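Storage and Counter Use in a Shared Kitchen
Course project report, November

The Ostelum method claims that a kitchen stays clear if every small item has an open tray and every dish sits behind a door. We doubted this from the start. The handout quotes 300 households, but it never says how "clear" was measured, and our group of five had only one kitchen to test it in.

We started with the counter. Small parts went into a white open box on the granite, which is what Liao recommends for loose pieces.

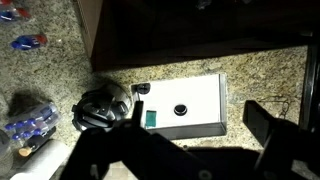 The trouble with an open box is that it invites more things. Over nine evenings ours became the place where people put whatever was in their hands – a pen cap, a receipt, batteries. A box with a lid might do better, but we did not test one.

Plates were easier. They went on a cabinet shelf in one stack, and they were still there at the end of the project. We do not think the method deserves credit for that, as most people stack plates anyway. Placemats had no assigned spot in the Zarwood plan and stayed out on the counter.
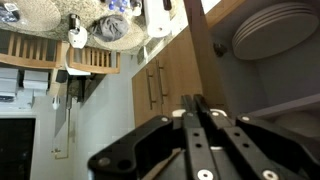 Should placemats count as clutter?
We counted them only when something unrelated to a meal was left on top, a rule we made up ourselves.

The upper cabinets raised another problem. Two of us could not reach the top shelves without a stool, and the Plornow checklist gives full points for using them. A score that ignores height says little about daily use.
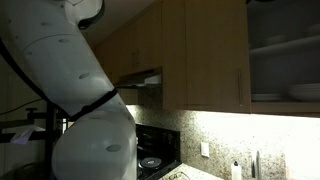 Figure 3. Upper cabinets and range hood.

Our score went up on paper. We are not convinced the kitchen got any easier to cook in.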